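Teaching the arm to wait for me: final report on the Kuvura control software
Visitación Benítez
21 December 2019

What I was trying to do

My project this term was the software side of Kuvura, the small tabletop arm our lab group has been building on. The mechanical people had it moving before I joined, so I got the part that sits between the camera and the motors: work out what is on the table, pick something, plan a path to it, and stop if a person gets in the way. That last bit was one line in my proposal. It ended up eating most of the semester!

The old code (we call it Breltotov, after a typo that stuck) ran one fixed script. You put the objects on the tape marks, pressed enter, and the gripper went to each spot in turn. If you moved something after pressing enter, it went to where the thing used to be. My goal was to let a person rearrange the table between picks, or even in the middle of one, and have the arm cope with it.

The table

I kept the setup boring on purpose. White tabletop, some everyday stuff with different shapes and finishes, and strips of masking tape so I could put things back in more or less the same place. The black bag was my favorite test object and also the one I complained about most. It has no fixed outline, it sags differently every time somebody touches it, and the strap wanders off on its own. The detector I started with liked to report the strap as a separate object, usually a cable.

Hands come in from the side opposite the bag, so a reach for it means a bare forearm right across the workspace, over whatever else is lying there. I used that reach as my standard interruption.

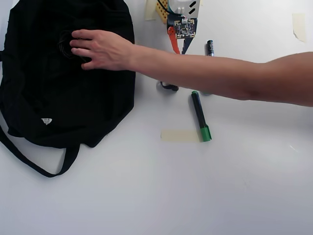

How the software is put together

There are four processes, and they talk over a plain message queue. I wanted to be able to kill any one of them without taking down the rest, mostly because I kept crashing the planner.

Camera process: grabs frames, corrects the lens distortion, stamps each one with a time. It doesn't do anything clever.

Perception process: splits the frame into table, objects and skin. The skin part began as a simple color threshold and turned into a small network I trained on 4000 labeled frames. Labeling them took forever and I don't recommend doing it in one weekend with a trackpad.

Planner process: keeps a list of objects with a position, an angle and a confidence for each, and searches for a path in joint space that stays clear of everything it believes in.

Motor process: takes waypoints and sends them to the servos. It also owns the stop flag, and nothing upstream can override it.

The piece I'm happiest with is the object memory. In my first version, when a hand covered the scissors, the scissors vanished from the list, and the planner would cheerfully draw a path straight through the spot. Now every object has a state: seen, hidden or gone. If it was visible and then a hand mask overlaps it, it goes to hidden and stays in the list with a growing uncertainty circle. It only becomes gone when the camera gets a clear view of that bit of table and finds nothing.

Small objects were harder than the bag in this respect. A battery disappears completely under two fingers. Scissors are worse in a way, as you can have the blades sticking out with the handles covered, and then the detector sees a thin shiny thing and guesses an angle for it that may be way off. I ended up freezing the angle whenever more than a third of the old outline was hidden. It's crude, but it stopped the plan from twitching around every time somebody moved a finger.

Then there's the question of things being picked up. If a hand rests on a marker, is it holding the marker or just on top of it? From a single overhead frame I can't tell, and neither can the network. What I do is treat everything inside the hand mask as possibly held, and refuse to plan any grasp there until the hand has been gone for 15 frames in a row. I tried a lower number first and the arm was too eager — it would start down while I was still making up my mind where to put the thing.
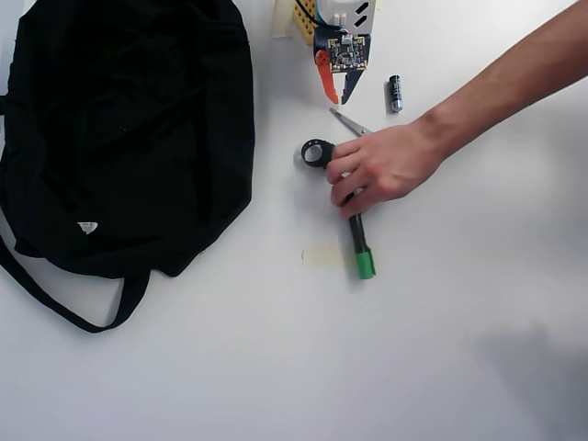 The other thing I had to deal with was the arm itself. Once it comes down over the table it blocks a good part of the view, and the perception process at first reported our own gripper as a new object that needed to be avoided. You can imagine how well the planning went after that. Now the motor process publishes the joint angles, and perception projects a rough model of the arm into the frame and masks it out. The model is a handful of fat cylinders. I had hoped to use the real CAD shapes, but the wires loop outside them anyway, so fat cylinders it is.

Calibration was a separate headache. The transform between camera and arm drifted whenever someone bumped the mount, and I didn't notice for most of April, when I was doing early tests for the proposal. I wrote a little tool called Chauvin that moves the gripper to a few known poses, finds the tip in the frame each time, and solves for the transform again. I run it at the start of every session now. It saves the old result too, so I can plot the drift if I want to feel bad about something.

For the grasps I only use top-down approaches. The gripper lines up over the center of the outline, turns so the fingers close across the short side, and comes down slowly. That suits a marker nicely. It doesn't suit a camera board with its cable coiled next to it, where the outline includes the coil and the center of the whole mess is somewhere in between. I added a step that thins the outline and throws away anything narrower than the fingers before looking for the center. With it the target lands on the board most of the time, though a tight coil can still pull it over. 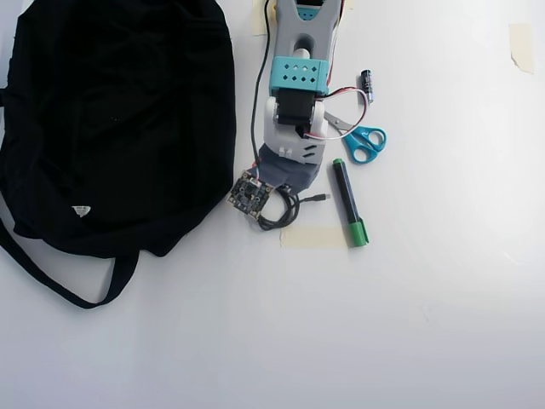 I logged every planning cycle during the final tests, 1288 of them, with the frame, the object list and the chosen path. Having all that on disk was the best decision I made. When something went wrong I could replay the log through a new version of the planner and see if it made the same choice, without touching the hardware at all. I wish I'd built the replay tool in the first week instead of close to the end (my advisor did say so, and I did nod).

What still goes wrong

The bag. Still the bag! Folds catch the light and the outline changes shape when nothing has moved, so its uncertainty circle never really shrinks. For now the planner just keeps a wide margin on that side, and it turns down some perfectly good paths as a result.

Masking tape shows up as an object now and then, mainly where an edge is curling. I filter by height when I have a depth estimate and by color when I don't, and the color filter isn't great on a pale surface.

Stopping works, but resuming is clumsy. After an interruption the arm backs all the way up to its home pose and plans from scratch. Zanetti, the planning library I'm using, does support repairing an existing path, and I got it half working on a branch. It sometimes returned a path that started from where the arm used to be, so I left it out of the version I'm handing in.

If you're picking this up next

Start with the replay tool and the logs, then read the object memory code, then the rest. Run Chauvin before you trust any number. The branch with the path repair is called repair-wip, and the bug is, I'm fairly sure, in how the timestamps get matched to the joint angles. I left comments where I got stuck.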